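12월 입주자 간담회 회의록

장소: 아이어브리지(Irbridge) 상가동 2층 회의실
시간: 오후 7시 10분 ~ 9시 5분
참석: 동별 대표, 관리사무소, 밤게이트(Vamgate) 시설관리 담당, 일반 입주자
기록: 관리사무소

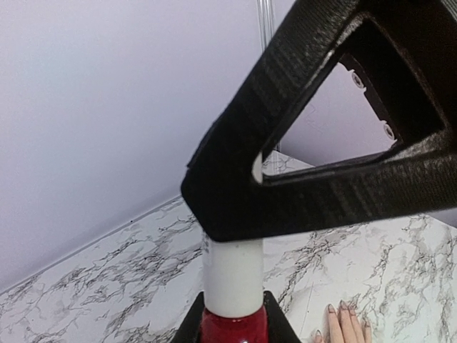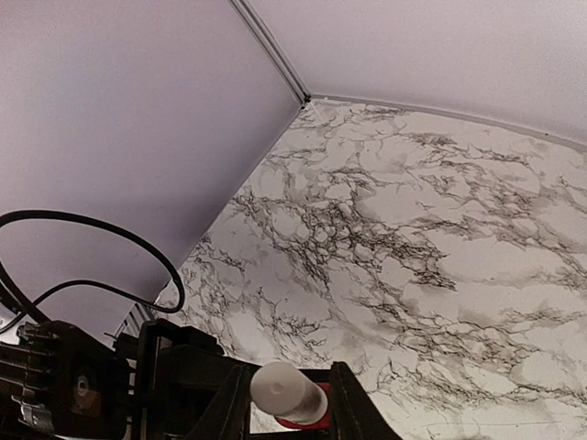
1. 지난 회의 결과 확인

지난 회의록은 수정 없이 승인되었다. 보류 사항이었던 지하 주차장 2구역 조명 교체는 완료되었고, 잔여 자재는 기계실 옆 창고에 보관 중이다. 현관 자동문 센서 감도 조정은 1개 동이 남아 있으며, 부품 입고 후 진행한다.

분리수거장 지붕 누수 건은 업체가 한 차례 방문하여 실리콘을 재시공하였으나 우천 시 동쪽 모서리에서 다시 물이 떨어진다는 입주자 신고가 있었다. 관리사무소에서 하자 보수 기간 내 재시공을 요청하기로 하였다.

2. 공용 독서실 운영 시간

현재 오전 9시부터 오후 10시까지 운영하고 있다. 시험 기간에 한하여 자정까지 연장해 달라는 요청이 접수되었다.

찬성 측은 인근 사설 독서실 요금이 올라 학생이 있는 세대의 부담이 크다고 하였다. 반대 측은 독서실 바로 위층 세대의 소음 문제와 야간 난방비를 들었다. 위층 세대에서는 의자 끄는 소리가 가장 불편하고 말소리는 거의 들리지 않는다고 하였다.

의자 다리에 소음 방지 캡을 먼저 씌우고, 1월 한 달간 오후 11시까지 시범 연장하기로 하였다. 자정 연장은 시범 운영 결과를 보고 다시 논의한다. 시범 기간 중 오후 10시 이후 입실은 받지 않는다.

좌석을 장시간 비워 두는 문제도 제기되었다. 자리를 비운 지 1시간이 넘으면 소지품을 입구 보관대로 옮긴다는 안내문이 이미 붙어 있으나 실제로는 시행되지 않고 있다. 관리사무소는 직원이 타인의 물건에 손을 대는 데 부담이 있다고 하였다. 좌석마다 퇴실 예정 시각을 적는 카드를 두자는 의견이 나와 그대로 채택하였다.

3. 난방 배관 세척

루비코(Luvico)에서 제출한 견적을 검토하였다. 대상은 전체 858세대이며, 단지 공용 배관과 세대 내 분배기를 나누어 시공하는 조건이다.

공용 배관 세척은 장기수선계획에 포함되어 있어 충당금으로 집행할 수 있다. 세대 내 분배기 세척은 전유 부분에 해당하므로 희망 세대만 개별 신청하고 비용도 세대에서 부담한다. 신청 세대가 50세대 이상이면 단체 단가가 적용된다.

질의 및 답변은 다음과 같다.

- 시공 중 난방 중단 시간: 동별로 오전 10시부터 오후 4시까지. 온수는 계속 공급된다.
- 한겨울 시공이 적절한지: 3월 이후로 미루는 것이 가능하며 견적 금액은 그대로 유지된다고 회신받았다.
- 세척 후 누수 발생 시 책임: 공용 배관은 업체가 1년간 보증한다. 세대 분배기는 시공 전 상태 점검표에 세대와 업체가 함께 서명한다.
- 분배기 밸브가 오래되어 잠기지 않는 세대: 밸브 교체가 선행되어야 하며 별도 비용이 든다.

다른 업체의 견적도 받아 보아야 한다는 의견이 있었다. 관리사무소는 오 코널(Ó Conaill) 설비에도 견적을 요청하였으나 아직 회신이 없다고 하였다. 비교 견적이 도착할 때까지 의결을 미루고, 시공 시기는 3월 이후로 한다는 점만 우선 확정하였다.

4. 주차 관련

등록 차량은 현재 1,063대이다. 세대당 두 번째 차량에 부과하는 월 주차비를 올리자는 안건이 다시 상정되었으나 합의에 이르지 못하였다. 인상에 앞서 방문 차량 관리부터 강화해야 한다는 의견이 많았다.

방문 차량에 대해서는 다음과 같이 정하였다. 사전 등록 없이 진입한 차량은 경비실에서 동·호수를 확인한 뒤 임시증을 발급한다. 임시증 유효 시간은 발급 시각부터 12시간이다. 같은 차량이 한 달에 여러 차례 야간 주차하는 경우 해당 세대에 등록을 안내한다.

전기차 충전 구역에 충전이 끝난 차량이 계속 서 있다는 민원이 늘었다. 법적 과태료 대상 여부와 별개로 단지 내 방송을 저녁에 1회 하기로 하였다. 방송이 오히려 소음이라는 의견이 있어, 1월 말까지 해 보고 계속할지 정한다.

지상 소방차 전용 구역의 노면 표시가 지워진 곳은 재도색이 필요하다. 기온이 낮으면 도료가 제대로 붙지 않아 봄에 시공한다. 그전까지는 안전 고깔을 세워 둔다.

5. 택배 보관함 이용료

외부 업체가 운영하는 택배 보관함의 장기 보관료가 건당 3,000원으로 변경된다는 통지가 있었다. 48시간을 초과한 물품에만 부과된다. 출장이나 입원 등 부득이한 사유로 찾아가지 못한 경우를 어떻게 할지 질문이 있었고, 관리사무소에 미리 연락하면 대신 수령하여 보관하기로 하였다. 다만 냉장·냉동 식품은 보관하지 않는다.

보관함 하단 칸의 문이 잘 닫히지 않는 문제는 업체에 다시 접수한다. 지난달에도 접수하였으나 처리 여부를 통보받지 못하였다.

6. 기타

- 승강기 안에 자전거를 실을 때 벽면 보호판이 긁힌다는 지적이 있었다. 앞바퀴를 들어 세로로 싣도록 안내문을 붙인다.
- 어린이 놀이터 모래 소독은 동절기를 피해 봄에 실시한다.
- 경로당 김장 나눔에 쓰인 대형 대야와 채반이 아직 반납되지 않았다. 빌려 간 세대는 관리사무소로 반납 바란다.
- 층간 소음 민원은 당사자끼리 직접 방문하지 말고 관리사무소를 통해 접수한다.
- 단지 내 흡연 구역을 현 위치에서 정문 쪽으로 옮기자는 제안이 있었으나 어린이집 통학 차량 승차 지점과 가까워 부결되었다.
- 동파 방지를 위해 장기간 집을 비우는 세대는 수도 계량기함 안에 보온재를 채우고 난방을 외출 모드로 둔다. 헌 옷을 쓸 경우 젖지 않도록 비닐로 감싼다.

7. 후속 조치

관리사무소: 독서실 의자 소음 방지 캡 구입, 좌석 카드 제작, 오 코널 설비 견적 회신 독촉, 분리수거장 지붕 재시공 요청, 승강기 안내문 부착

밤게이트: 자동문 센서 부품 입고 일정 확인, 소방차 전용 구역 재도색 견적 제출

동별 대표: 분배기 세척 희망 세대 사전 조사. 조사 양식은 관리사무소에서 배포한다.

다음 회의는 1월 같은 장소에서 오후 7시에 연다. 안건은 회의 일주일 전까지 관리사무소에 서면 또는 전자우편으로 제출한다. 회의록에 이의가 있는 입주자는 게시 후 7일 이내에 알려 주기 바란다.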